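Berkeck Home Repair Loan Program
Progress report to the Gandora Fund, second half of the grant year

Prepared by Sânziana Cozma, program manager

Summary

The program lends small sums to homeowners in the Berkeck and Vesdale neighborhoods for repairs that are too big to pay for out of pocket and too small for a bank to bother with. Most of the loans go to roofs, water heaters, front steps and electrical panels. The grant pays for the loan pool, one full-time position and part of the office rent. All three are on budget at the time of writing.

We set out to close 200 loans over the grant year. We closed the last of them in July, before the deadline in our agreement. The average loan was smaller than we planned for, so there is still money in the pool, and we ask below for permission to carry it over.

Lending

Roof repairs were the largest group again. Two hailstorms in the spring brought in a lot of applications in a short time, and for several weeks we were slower than our own standard of five working days to a decision. Dinesh Bhatt moved over from the intake desk to help with site visits until we caught up. We have been back within the standard from the end of June onward.

Water heaters were second. These are usually urgent, and we now handle them under a short form that asks for one contractor quote instead of two. The short form was approved by your office last year as a trial. We would like to make it permanent. Default on short-form loans is no higher than on the others, and the borrowers we called back said the single quote was the main reason they applied to us and did not put the cost on a credit card.

Requests for electrical work went up. Many of the houses on the Vesdale side still have their original panels, and two insurers have started asking for replacement at renewal. A full panel job usually runs past our loan limit once the permit is added. In those cases we lend up to the limit and the owner covers the rest, which does not suit everyone. Several people withdrew for this reason.

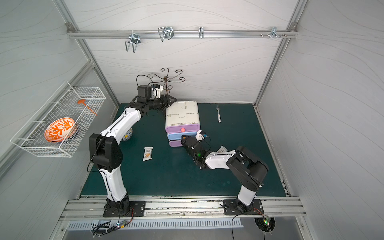
What happens when a borrower falls behind on payments?

We call after the first missed payment and offer a choice of a lower monthly amount over a longer term or a pause of up to three months. No late fee is charged during a pause. If there is no contact after the third call, we send a letter and the loan is reported to the board as past due. We do not place liens on homes for loans of this size, and we have not sent any account to a collection agency.

Repayment

Most borrowers pay by automatic transfer on the first of the month. A smaller group pays in person at the Lam Street office, mostly older homeowners who prefer a paper receipt. We looked at ending in-person payment to save staff time and decided against it. The visits are short, and they are often how we hear that a job was not finished properly or that a contractor has stopped answering the phone.

Late payments rose in the winter, when heating bills were high, and came down again in the spring. We expect the same this coming winter and have set the reserve accordingly.

The minimum monthly payment was lowered this year from $100 to a figure worked out from household income. The lowest payment we have set so far is $5, for a retired borrower with a small balance on a handrail and step repair. Loans with very low payments cost us more to service than they bring back. We consider that acceptable while there are so few of them, but it should be reviewed if the number grows.

Contractors

The approved list was too short at the start of the year, and this was our main problem. Roofers in particular had all the work they wanted and were not keen to fill out our paperwork for a small job. We cut the contractor packet from eleven pages to four and began paying the first third of the price on signing. The list has grown since then, though we are still short of licensed electricians.

One contractor was removed after two complaints about unfinished gutter work. Both jobs were completed by another firm, and neither borrower paid extra. The difference came out of the contingency line and appears in the attached accounts.

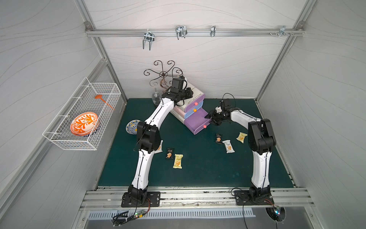 We also changed how finished work is signed off. Until this spring the borrower signed a completion form and we released the final payment the same day. We now hold it for a week. On roofs we ask the borrower to wait for a rain if one is forecast. Contractors objected at first, and one left the list over it, but the number of callbacks has dropped.

Outreach

The most useful thing we did was leave flyers at the hardware store and the two pharmacies. Advertising on the local radio station brought in calls, mostly from renters, who are not eligible. We will not renew it. The Friday evening drop-in hours were poorly attended until we moved them from 5 p.m. to 6:30 p.m., and we plan to keep the later time.

Application forms are now available in Spanish and Romanian. A Gujarati version is being checked.

Staffing and costs

There were no changes in staff. The permit and inspection line is overspent by $350 because the city raised its reinspection fee partway through the year. The overspend is covered by savings on printing.

Requests to the Fund

We ask for approval to carry the unspent part of the loan pool into next year, to make the short form for water heaters permanent, and to raise the loan limit for electrical panels only. A draft of the revised lending rules is attached, with the changes marked. If the Fund would like to see the loan files before deciding, they can be viewed at the Lam Street office on any weekday with a day's notice.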